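Duffel bag

From the Storkgate guide to bags, cases and other things you carry

A duffel bag (also spelled duffle, and I've given up correcting anyone) is a soft, roughly tube-shaped bag with an opening along the top and a pair of handles. No frame, no wheels in the classic form, very little inside to tell you where anything goes. I've been looking after the luggage pages here since November, and this is the entry I keep coming back to, mostly because I own too many of them!

The name comes from Duffel, a town in Belgium known for a thick woolen cloth. Sailors and soldiers carried their gear in long drawstring sacks, and people still call those duffels too, especially in military surplus stores. Those open at one end, so the socks you want are always at the bottom. The zippered kind opens along the top and is what most people mean now when they say gym bag, weekender or overnight bag. I use all of those names without much system.

Materials

Cotton canvas is the old favorite – heavy, tough, slow to dry. Nylon and polyester are lighter and fold down smaller, and the smoother weaves wipe clean fairly easily. You'll see a denier number on a lot of labels, which is a measure of how heavy the yarn is. My big Cokari is 600 denier polyester and feels like a tent floor, in a good way. A higher number usually means a tougher yarn, but the weave and the coating matter too, so don't buy on the number alone. Light colors look lovely and show every scuff. I'd still have a cream one over a black one, for the simple reason that I can find it in a dark hallway.
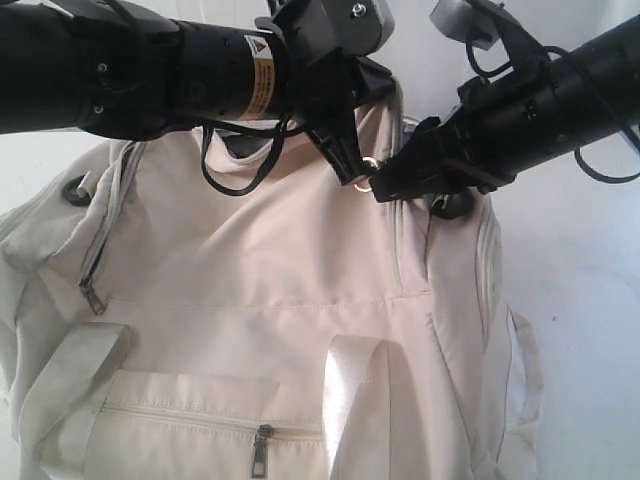 Midtbø wrote in to disagree with me on color, saying that a pale bag is fine until the first bus luggage hold, and that anyone who travels more than twice a year should go for navy or gray and tie a ribbon on it. Fair enough. I've added the ribbon to my own bag and kept the color.

Size

Makers give the volume in liters, and they don't all measure the same way (pockets in, pockets out, who knows). For me 29 liters is one night away plus shoes, or a gym trip with a towel and no folding. Anything with a packed length over 18 inches starts bumping my knee when I carry it by the handles, but I'm short. Soft bags do have one big advantage over a hard case here, because a half-full one squashes down and goes under a seat or behind a door.

The opening

A straight zipper down the middle is cheap and strong and gives you a slot to dig through. A curved one, running around the edge of the top panel, lets the whole panel fold back like a lid, and you can see what you packed. Two pulls on the same zipper are better than one, since you can open just the bit you need from either end. 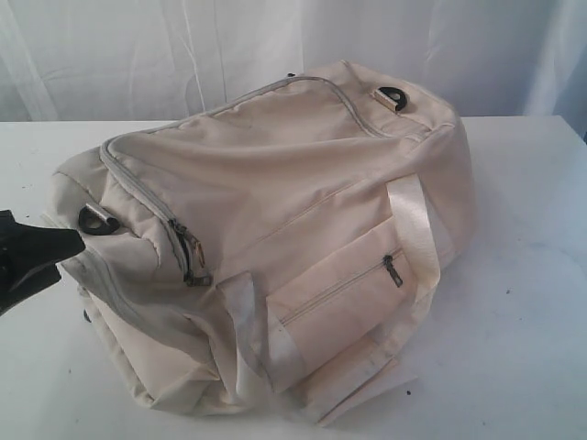
Curved zippers do have a weak spot, and it's the bend. If the bag is stuffed, the teeth take a sideways pull right there. I hold the two sides together with one hand and run the pull around with the other, slowly. A rub of plain candle wax helps a stiff metal zipper. Most zipper trouble I've had came from a bit of lining caught in the slider, and backing it up gently fixed it.

Handles and straps

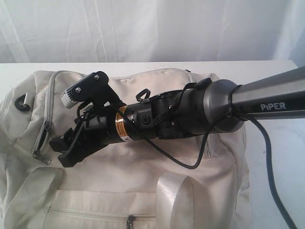
Carry handles are usually webbing, sewn to the front and back so they meet over the middle. On the better bags the stitching is a box with an X through it, and I always check that first in a store. Shoulder straps clip to D-rings at the ends and most of them come off. Take yours off before you put the bag away or send it through any kind of conveyor, because anything long and loose will catch – a dangling strap behaves just like that black cable hanging in a curve over the cream bag, right where something could hook it. I roll mine up and keep it in the front pocket.

Packing

Shoes go at the ends, soles outward. Heavy things go along the bottom, clothes rolled on top, and whatever you need first goes last. Packing cubes help a lot in a bag with no dividers. I resisted them for years and then got a set from Etska and now I'm unbearable about it.

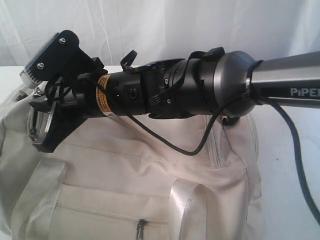

Wet swimsuits get their own bag, always, even for the ride home. If you forget, turn the duffel inside out as far as it will go and let it air overnight with the zipper fully open.

Cleaning and storage

Read the label first. Many plain nylon bags can be sponged with lukewarm water and a drop of dish soap, and I wouldn't put a coated one in the dryer. Canvas can shrink. Store them unzipped and flat, or nest the small ones inside the biggest.

See also: gym bag, kit bag, holdall, packing cube, webbing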